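4.2 Demonstration collection

All mug tree demos were taken on the Burno cell, one arm, parallel gripper, small camera on the gripper housing plus a fixed view of the table. Operator drives the arm by hand controller. We ask for 200 demonstrations per object, in blocks of 20, with the stand moved and turned between blocks. Gifty Addo ran most of the blocks in February and wrote the start/stop rules we still use. Total after filtering is 2466 episodes over the whole Flutdale task set.
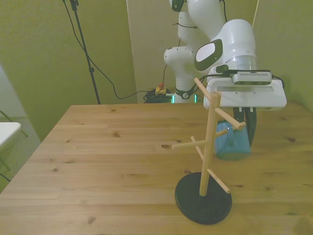 Fig. 3. Mug tree task. Six pegs, black base, blue cup in the gripper.

Peg choice is left to the operator. This turned out to matter, early policies averaged between pegs and went for the gap. We now log a target peg for each episode and condition on it (see 5.1), which helps but doesnt fix it completely. Translucent cups are kept in on purpose, depth is poor on them and we wanted that in the training data. Failed attempts are kept too if the operator recovers without a reset, otherwise they go in a seperate folder and are not used here.

Action rate and image rate are matched at logging time. Pauses at the start are trimmed, pauses in the middle not. Testa baseline gets the same split, same trimming.

Last updated: 4/15/22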